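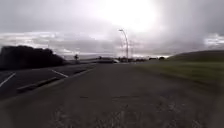

**bastau_ratepayer** wrote:

I should like to register a differing view before the thread proceeds further. The request to resurface the whole of the shared path beside the Bastau road is, in my opinion, excessive. Patching was carried out by Barent in January and ought to be given a fair trial.

---

**path_user_349** wrote:

With respect, patching is what has produced the present condition. I use the path daily at 7 in the morning, by bicycle, and I now slow to walking pace on the worn stretches. Loose grit on asphalt is a hazard to any narrow tyre. I have reported the matter on 2 occasions through the Pratico reporting form and hold a reference for each.

The surface should be considered in its entirety, and the parish ought to ask for the following:

- removal of loose aggregate by sweeping
- sealing of cracks before the winter
- a written date for the next inspection

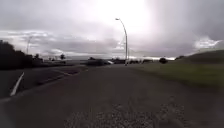
I would add that the kerb is adequate and I have no complaint about the separation from traffic. My concern is confined to the surface. A cyclist who meets gravel without warning has very little time to respond, and the same is true of a person pushing a wheelchair.

---

**bowen_verges** wrote:

I agree in part. Sweeping is inexpensive and should be requested at once. Full resurfacing is another matter — the last estimate obtained for the Bowen section was over five times the annual allowance for paths, and that section is shorter.

---

**bastau_ratepayer** wrote:

That is precisely my point. I have no objection to sweeping. I do object to the suggestion that Barent's work has failed when it has not yet been inspected.

---

**northfield_walker** wrote:

May I raise the question of drainage, on which the correspondence has so far been silent?
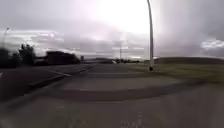

Drainage and surface wear should be assessed together, in my view. Where the ground beside a path stands higher than the paving, soil and water are carried across it, and patches then lift at the edges. I cannot say whether that applies along our stretch. There is, however, open grass to the right of the paving, and a lamp column stands at its margin with a dark, rounded base close beside the paved area. An inspector could begin at that column and record the levels from there.

---

**path_user_349** wrote:

I had not considered levels and am content to add them to the request. I maintain that patching alone will not suffice.

---

**bastau_ratepayer** wrote:

Then we remain in disagreement on resurfacing. I will support a letter asking for sweeping and an inspection, provided that it makes no criticism of the contractor.

---

**bowen_verges** wrote:

I am willing to prepare a draft on that basis and will post it in this thread for comment. Please send me the two Pratico references by private message.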